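By Hui-mei Tsao
May

The sales sheet from Nukar says a person can teach its gripper a job "in an afternoon." Hsieh, who has spent most of the past year teaching it jobs, laughs at that before I finish reading it aloud.

"Which afternoon?" he says. "I've done 873 takes of putting a cable in a cardboard box. I threw out over 300 of them."

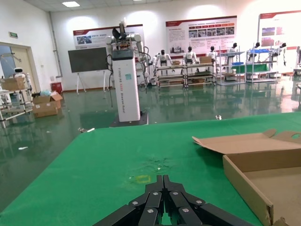

PALESSIDE, May — The method is easy to explain. An operator holds a pair of hand controls, watches the view from the wrist, and drives the gripper through the task. The software stores each move and later tries to copy it. Nukar calls this learning. Hsieh is more careful with the word.

"It copies me, and it copies my bad habits too," he says. "I slow down before I close the fingers, so now it slows down. I never told it to."

Each take is supposed to begin near a square of yellow tape on the green table. I ask what happens if the start drifts by a hand's width. He says the results get worse, and when I ask how much worse, he says the company would rather he didn't give me a number.

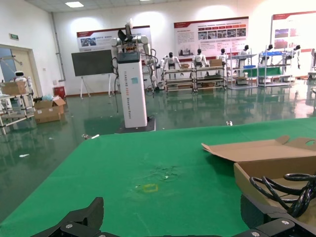 He is freer about the cable. Rigid parts went well enough in the early months, he says, but a cable never lies the same way twice, and the operator ends up making small choices that are hard to repeat. Two people trained on the same controls will pick it up differently. Nukar's answer has been to ask for more takes: the target for this task is now 2,000.

Will that do it?

"They said 500 would do it," Hsieh says. "Then they said 800."

A rival, Illalier, lets the operator move the arm directly by hand. Hsieh tried it for 14 days and found it tiring on the shoulders, though he thought his grip was better. He has asked for a side-by-side test. When I called Nukar about that, a spokeswoman said the company was "always looking at options" and offered to send me the sales sheet again.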